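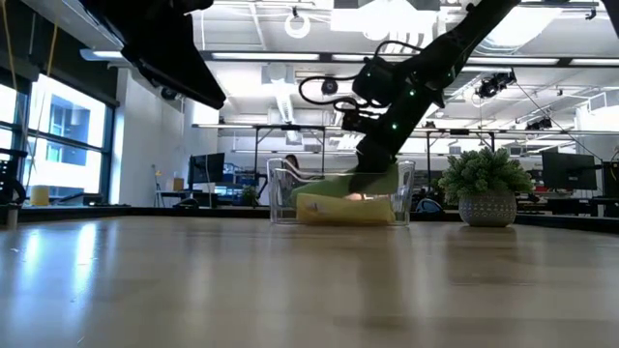 토무나우(Tomunau) 시설지원팀 / 실내 관리

읽는 시간 4분

접수 번호: 165
제목: 나무 탁자를 닦은 뒤에 표면이 끈적하고 뿌연 자국이 남습니다
장소: Ello실
작성: Bláthnaid Moriarty
상태: 해결됨 (마지막 메모 참고)

문제 내용

안녕하세요. Ello실의 밝은 색 나무 탁자에 대해서 씁니다. 탁자를 닦고 나면 손바닥이 표면에 조금 붙는 느낌이 있습니다. 물기가 있는 것은 아닙니다. 그리고 낮은 각도에서 보면 둥근 모양의 뿌연 자국이 보입니다. 닦은 방향대로 자국이 생기는 것 같습니다.

지금 쓰는 세제는 Ban입니다. 물에 타서 천에 묻히고, 나뭇결 방향으로 닦습니다. 같은 세제를 복도 선반에도 쓰는데 그쪽은 문제가 없습니다. 선반은 광택이 없는 표면이라서 잘 안 보이는 것일 수도 있습니다. 그 부분은 제가 확신이 없습니다.

시설지원팀 답변

접수했습니다. 세 가지를 확인해 주세요. 세제를 얼마나 타시는지, 천을 어디에 보관하시는지, 그리고 전에 Lineo 광택제를 바른 적이 있는지요.

작성자 답변

첫 번째, 세제는 물 한 통에 뚜껑으로 4번 넣습니다. 인수인계 종이에 그렇게 쓰여 있었습니다. 두 번째, 천은 탁자 뒤쪽에 있는 투명한 통에 보관합니다. 초록색은 세제로 닦을 때 쓰고, 노란색은 마지막에 마른 상태로 쓰는 것이 우리 방의 규칙입니다. 세 번째, Lineo는 제가 온 다음에는 쓰지 않았습니다. 그 전에는 모릅니다. 청소 기록에는 3월에 "광택"이라는 단어만 있고 제품 이름이 없습니다.

메모 1: 빛 때문인지 확인

처음에는 제가 창문 빛을 자국으로 잘못 본 것이 아닌지 생각했습니다. 이 방은 큰 창문이 있고 탁자가 많이 반짝입니다. 그래서 오후 늦게 한 번 더 보았습니다. 창문 빛을 막지 않고, 대신 제가 자리를 옮기면서 보았습니다. 반사된 빛은 제가 움직이면 같이 움직였습니다. 뿌연 자국은 그대로 있었습니다. 그러니까 자국은 진짜로 표면 위에 있는 것입니다.

손톱으로 살짝 긁으니까 얇은 막이 조금 밀렸습니다. 나무 자체가 상한 것은 아니라고 생각합니다. 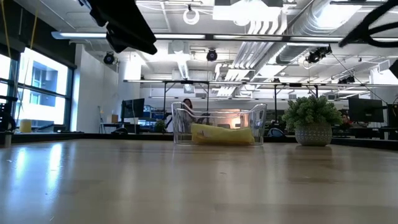 메모 2: 흠집과 자국을 구별하기

뿌연 자국을 지우기 전에 원래 있던 흠집을 먼저 적어 두려고 합니다. 나중에 "청소하다가 생긴 흠집"이라는 오해가 생기면 곤란합니다. 탁자의 앞쪽 왼편에 짧고 옅은 흠집이 하나 있고, 투명한 통 아래쪽 나무에는 아주 작은 어두운 점이 있습니다. 점은 젖은 천으로 닦아도 없어지지 않아서 흠집과 함께 기록했습니다. 왼쪽의 푸르고 하얀 긴 줄 두 개는 창문 빛이 비친 것이니까 기록에 넣지 않았습니다. 혹시 다른 분이 이 표를 읽고 줄을 지우려고 세게 문지르실까 봐 일부러 씁니다.

시설지원팀 답변

기록 감사합니다. 뚜껑 4번은 많습니다. 그 양은 바닥용입니다. 나무 탁자는 2번이면 됩니다. 세제가 남아서 막이 된 것으로 보입니다. 먼저 깨끗한 물로만 닦아 보시고, 15분 말린 다음 다시 만져 보세요. 광택제는 아직 바르지 마세요.

메모 3: 물로만 닦은 결과

알려 주신 대로 했습니다. 순서는 다음과 같습니다.

- 화분과 투명한 통을 탁자에서 내려놓음
- 초록색 천을 세제 없이 여러 번 헹구고 꼭 짬
- 뒤쪽에서 앞쪽으로 닦음
- 물을 바꾸고 한 번 더 닦음
- 15분 기다림

결과는 절반만 좋았습니다. 끈적한 느낌은 많이 줄었습니다. 하지만 가운데 부분에 자국이 조금 남았습니다. 제가 닦은 물을 보니까 두 번째 물에도 거품이 있었습니다. 천을 충분히 헹구었다고 생각했는데, 천 속에 세제가 남아 있었던 것 같습니다.

그리고 보관 방법에도 문제가 있다고 생각하게 되었습니다. 초록색과 노란색을 같은 통에 겹쳐서 넣으면 초록색에 남은 세제가 노란색으로 옮을 수 있습니다. 그러면 마지막에 마른 천으로 닦아도 세제를 다시 바르는 것과 같습니다. 제 추측이지만, 노란색으로 유리컵을 닦아 보니 컵도 뿌옇게 되었습니다.

시설지원팀 답변

컵으로 시험하신 것은 좋은 방법입니다. 천을 모두 세탁해 주세요. 섬유유연제는 넣지 마시고요. 세탁이 끝나면 같은 방법으로 한 번 더 부탁드립니다. 통도 안쪽을 씻어 주세요.
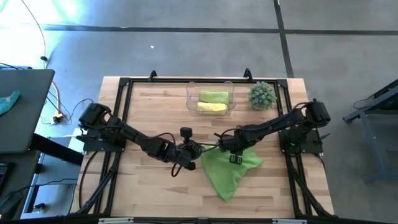

탁자 위의 연두색 천. 뒤쪽의 투명한 통에 초록색과 노란색이 들어 있음.

메모 4: 세탁한 뒤

일요일에 천을 모두 세탁했습니다. 따뜻한 물로 빨고, 헹굼을 한 번 추가했습니다. 통은 안쪽 바닥의 모서리가 미끄러웠기 때문에 솔로 씻었습니다. 둥근 모서리에는 세제가 잘 남습니다.

그 다음에 탁자를 다시 닦았습니다. 이번에는 두 번째 물에 거품이 없었습니다. 가운데 자국도 없어졌습니다. 손바닥을 대어도 붙지 않습니다. 유리컵도 다시 닦아 보았는데 깨끗했습니다. 흠집과 점은 처음 기록과 같습니다. 새로 생긴 것은 없습니다.

한 가지 질문이 남았습니다. 탁자 가장자리의 검은색 부분도 같은 물로 닦아도 됩니까? 지금까지는 마른 천으로 먼지만 닦았습니다.

시설지원팀 답변

검은색 가장자리는 지금처럼 마른 천으로 충분합니다. 물이 틈으로 들어가면 나무가 부풀 수 있습니다. 화분은 물을 주신 뒤에 바닥을 닦고 올려놓아 주세요. 표를 닫아도 될까요?

작성자 답변

네, 닫아 주십시오. 인수인계 종이는 제가 고쳤습니다. 바꾼 내용을 여기에도 붙입니다.

Ello실 탁자 닦기 (수정)
Ban은 물 한 통에 뚜껑 2번.
초록색은 쓴 다음 거품이 없을 때까지 헹구고, 완전히 말린 뒤에 통에 넣기.
노란색은 마른 것만 쓰기. 젖었으면 그날은 쓰지 않기.
유리컵이 뿌옇게 되면 천을 세탁하기.
Lineo는 시설지원팀에 물어본 다음에만 바르기.

한국어 표현이 이상한 곳이 있으면 종이에 직접 고쳐 주셔도 됩니다. 감사합니다.

시설지원팀

종이 확인했습니다. 복도 선반도 뚜껑 2번으로 바꾸겠습니다. 165번은 해결로 처리합니다.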